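Dialogue and Labour Rights in Divided Municipalities: second progress report to the Lekholm Fund

Reporting period: July to December. Prepared by the project office, Clunik.

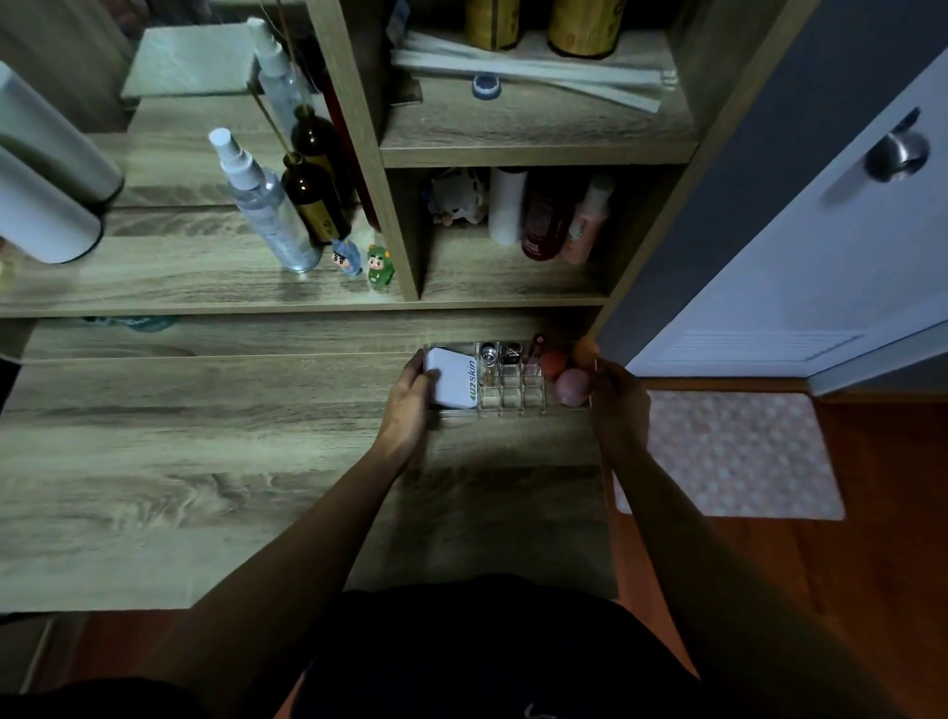
Sunita Haddad wrote to us after reading the first report that she missed one thing in it: what the municipalities had promised on paper, and what they had done since. She asked that the second report begin with this question and leave the list of meetings for later. We found the remark fair and have tried to follow it.

1. What the municipalities promised and what they have done

The project started with four municipalities on both sides of the former administrative line. All four signed the joint statement in spring. In the statement they promised three measures: to open the local labour office to residents of the neighbouring municipality, to publish public vacancies in both languages, and to invite the trade unions and the employers to a common table at least two times per year.

By December the position is as follows.

Vacancies in both languages. Three of the four municipalities publish them regularly. The fourth one, Osman, published in both languages until September and then stopped. The reason given to us was that the translator's contract had ended and the new budget was not yet adopted. We have offered to cover the translation for two months from the reserve line, on the condition that the council includes this cost in its own budget afterwards. The answer is expected in January.

Access to the labour office. Two municipalities have changed their internal rules, so a resident from the other side can register as a job seeker and receive the same advice. In one municipality the rule was changed but the staff were not informed, and for some weeks people were still sent away. Our field officer learned this by accident, from a woman who came to the legal clinic about another question. The director of the office then sent a written instruction to all desks. The last municipality says that a change in national law is needed first. Our lawyer does not agree with this reading, and her opinion of 16 pages has been sent to the mayor. We attach it to this report.

The common table. It met twice, in July and in November. The first meeting was mostly formal. The second one was difficult and therefore more useful, and we describe it in section 3.

2. The legal clinic

The clinic is the part of the project which is best known by the population. It is open on two mornings and one evening in the week. The evening hours, from 17.00, were added in August after many workers told us that they could not ask for free time without explaining to the employer where they go.

During the period the clinic received 805 visits. Please note that this is the number of visits and not of persons, as one person may come several times with the same case. In the first report we mixed the two numbers in one table, and we thank the Fund for noticing it. The corrected table is in the annex.

Most of the questions concern unpaid wages, missing contracts and pensions from the years before the division. The pension cases are the slowest. The archives of the former enterprises are kept in two different towns, and each archive asks for a confirmation from the other one before it issues a document. We know of a man who has been waiting for his confirmation since before our project existed. Our lawyer has now written to both archives in the same letter, with the names of all clients who agreed to it, and one of the archives has replied that it will accept copies. The other has not replied.

In 37 cases the clinic helped to reach a written agreement between worker and employer without going to court. We are satisfied with this figure, although we must say that a part of these agreements was not fully respected. Some employers paid the first instalment and then asked for more time. We propose that from the next period the clinic calls each client three months after the agreement, and that we report on the payments and not only on the signatures.

3. The meeting of the common table in November

The meeting was planned for two hours and took almost four. The subject was seasonal work in the packing and food industry, where workers from both communities work in the same halls but are often employed through different agencies and on different conditions.

The representative of Fimitus, the largest employer in the area, came with a prepared text. He said that the company respects the law in all its parts and that it has no influence on the agencies. The union side answered that the company chooses the agencies every year and can therefore choose better ones. There was a long silence after this – and then a discussion which, in our opinion, was the first real one since the project began.

Two points were agreed and written in the minutes. First, the agencies will be invited to the next table. Second, Fimitus will give the union a list of the agencies it works with, and it will do this before the spring season. The company did not agree to include in its contracts with agencies a clause on equal pay. The union asked that this refusal is also written in the minutes, and it was.

We would like to mention that the two unions, one from each side of the line, spoke at this meeting with a common position. In July they sat at opposite ends of the table and their statements contradicted each other. Between the two meetings they met four times by themselves. The project paid only for the room and for the interpretation.

4. Training of local councillors

The training did not go as planned. We had foreseen three seminars and held two. The third, on the role of councillors in questions of employment, was postponed because of the early local elections in one municipality. After the elections more than half of the councillors there are new, and the persons whom we trained in July are mostly not in the council any more. This is a risk which was not in our risk table, and it should have been.

For the next period we suggest to invite also the permanent staff of the municipalities, such as the secretary of the council and the head of the budget office. They stay in their positions when the majority changes. The cost per participant remains the same.

The participants' opinions were collected in writing. The session on reading a municipal budget was liked the most. The session on international agreements was considered too theoretical, and several persons wrote that they had heard the same lecture in other projects. We will shorten it and use local cases.

5. Public discussions

Three evening discussions took place, in the library of Clunik, in the cultural hall in Osman and in a school. The hall in Osman has 100 seats and all were taken. The subject that evening was the bus line, which was cut when the division came and was never restored. It may look like a small subject compared with peace and recognition, but a person who cannot reach the other town by six in the morning cannot take a job there. The transport department has since asked for the notes of the discussion. We do not know yet what it wants to do with them.

The discussion in the school was weaker. It was announced late, and the date was the same as for a football match. The young people who came spoke very openly, mostly about whether they will stay or leave the country after their studies. Their teachers asked for another one in spring and we would like to accept.

At the discussion in Clunik a small group came with a banner against the project and left after the opening. There was no incident. One of the group stayed and put a question about the financing of the project, and we answered with the name of the Fund and the total amount, which are both public.

6. Finances

The detailed financial report is sent separately. In short, the spending is lower than planned on training, for the reason explained in section 4, and higher on interpretation. The price of interpretation increased in autumn, and the November meeting was longer than expected. We ask for the permission to move the unspent amount of the third seminar to the interpretation line. The seminar itself would be paid from the next instalment, when it takes place.

The rent of the clinic will increase in January. The owner first asked for an amount which we could not accept. After negotiation we agreed on a smaller increase and a contract of two years, which ends after the project. The municipality of Clunik has said by word that it could take over the contract at that moment. We have asked for this in writing.

7. Staff

The second legal adviser left in October for a post in the capital. Her replacement began in November and speaks both languages. Between them there were three weeks with only one adviser, and the waiting time for an appointment became longer. It is now back to five working days.

8. Plan for the next six months

– Seminar for councillors and permanent staff, in March.
– Common table with the agencies, before the spring season.
– Follow-up calls to the clients with signed agreements.
– Decision of Osman on the translation costs.
– Second discussion in the school, if the date can be fixed with the teachers.
– Meeting with the second archive, at its office, if it does not answer by letter.

We also ask the Fund to tell us whether its visit is still planned for spring. If yes, we would suggest to connect it with the common table, on the condition that both unions and the employers agree to the presence of a guest. We have not asked them yet and will do so when we receive your reply.

Annexes: corrected table of clinic visits; legal opinion on access to the labour office; minutes of the common table, July and November; evaluation sheets of the two seminars.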